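July 2026

Eighteen days of the water diary done and I am still keen! I thought I'd have dropped it by the first weekend, the way I dropped the bread and the ukulele, but I've got properly hooked on the taste of tap water, of all things.

Darnon first, as it's home. Ours is hard as nails. The kettle furs up in no time and the tea gets that skin on top, but cold from the tap it has a lovely chalky roundness I'd never noticed in all my years of drinking it. Skulley, up the valley, is soft and almost sweet, and soap goes mad in it. I walked up to the old spring there in June (108 steps from the road, says the sign, and my knees agree) and filled both flasks. Best tea of the year so far. I drank the lot in one evening and hardly slept.

Wendt was the letdown. Everyone raves about it and I got mostly swimming pool. I left a jug in the fridge overnight and it was a good deal better by breakfast, so I've written it down for a second go, lid off this time. 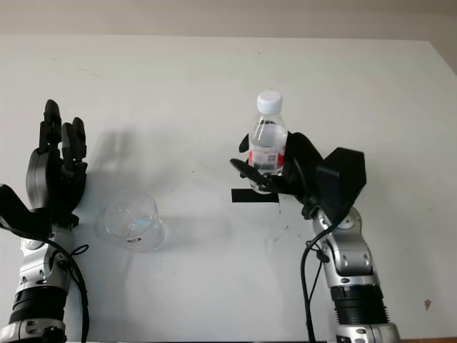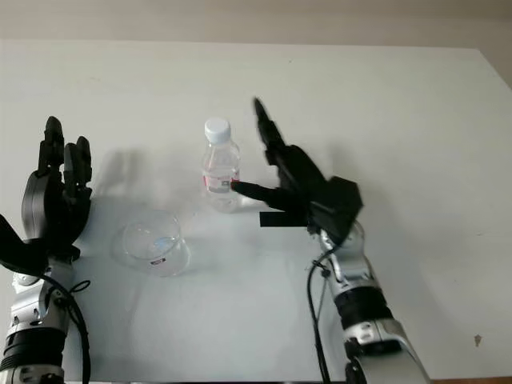 Water bottle on the white table, with the glass beaker in the first picture and the glass bowl in the second.

Then I spent the whole afternoon in the library with the history of the Trindent reservoir, a fat green book with fold-out maps. More than 2,000 people came to see the valves opened! There was a brass band and a tea tent, and it rained so hard that the speeches were given up. The pipe into Darnon took another year and there's a whole chapter of angry letters on that, page 67 onwards, which I read twice. One man wrote in every week about the state of his pump. I'd have liked him.

Supper was beans on toast with a glass of Skulley and a glass of Darnon side by side. Skulley for drinking, Darnon for making me feel at home.

Tomorrow: descale the kettle, take the book back (or renew it, more likely), look up the bus to Trindent. There's a path right round the reservoir and a café at the dam end that does cheese scones. Must buy another flask, the blue one leaks.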